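Home – Rentals – Linens & Tableware – FAQ – Contact

Filed under: Party Rental Help

Wed 3 February – posted by Jabłońska

Tametti Party Rentals – questions we get all the time

Updated this because the old page still had last August's prices on it. If something's missing, email, we'll add it.

How far ahead do I need to book?

Two weeks is fine most of the year. August is a different story, book that as early as you can. Weekday orders we can often do next day if it's just plates and flatware.

Is there a minimum order?

$55 for pickup. Delivery orders, same minimum plus the delivery fee. Flatware goes out in bundles of 25, so if you have 30 guests you're getting two bundles. Can't split them, sorry.

What's the delivery fee?

$25 inside Dorndale. Outside Dorndale depends on the drive – call with an address. The Terkilska side of the river counts as outside, even the streets right by the bridge. We know. People ask.

Do I have to wash everything before it goes back?

No. Scrape the plates, rinse if you can, put it all back in the bins it came in. We wash every piece here anyway. Please don't run our stuff through your dishwasher, some of the older forks have plated handles and the tabs eat right through the finish. And no soaking overnight!

What about tablecloths?

Shake them out, that's all. Don't wash, don't bleach, don't try to get the wine out with salt. Stains from food and drink are covered in the rental price. Candle wax, burns and rips are not. Let damp cloths dry before you bag them – mildew is the number one reason we have to charge for a linen.

What size cloth do I need?

Measure the table first. Length and width, then add how much drop you want on each side, twice. So a ten inch drop adds 20 inches to both numbers. Round tables, just the diameter plus the drop twice. If you're using your own cloth at home and it comes up a little short, a runner across the end covers it.

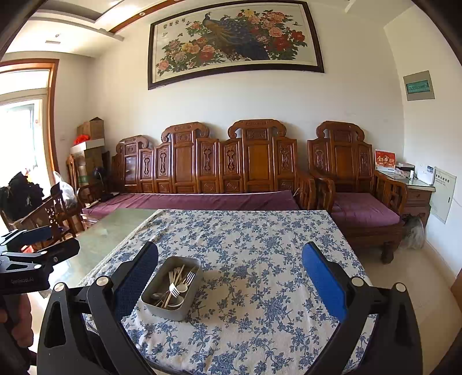
Same goes for card tables and desks pulled in from another room, measure those too. They're almost never the size people tell us over the phone. If you have two tables pushed together, measure them as one, and get one long cloth if we have it. Two cloths overlapping always slide apart by dessert.

Do the cloths come ironed?

Pressed and folded, so there will be fold lines. A steamer on low takes them out. Or put them on the night before and most of it drops out by itself.

Can I mix patterns?

Sure. We can't promise every print in every size though. Plain white and ivory we always have. Prints are first come first served, and we dont hold them without a deposit.

What if I lose a fork?

Happens on nearly every order. First missing piece is free, after that it's replacement cost, listed on your receipt. Check the trash before you take it out, also the napkins. Serving spoons cost more so keep an eye on those.

How many pieces should I order per person?

One knife, two forks, one spoon each if you're doing dessert. Buffet – add a few extra forks, people put them down and take a new one. Kids go through more spoons.

When's it due back?

By noon the next open day. We're closed Sundays so Saturday parties come back Monday. Late is $7 a day per bin. Call before noon and we'll usualy give you till close.

Can I cancel?

Up to 7 days before, full refund. After that we keep the deposit but you can use it on another date within the year.

What if it rains on my outdoor thing?

Rentals can't be swapped the same day. You can drop umbrellas or outdoor chairs from the order up to the morning before. Wet linens, see above.

Do you do big events?

Yes. Biggest so far was 2,965 pieces of flatware, one wedding weekend. For anything that size come by the shop and we'll sit down with the list. Please not on a Saturday morning.

Where do I park for pickup?

Behind the building, loading door is the green one. Ring twice.

Back to top – Rates – Hours & directions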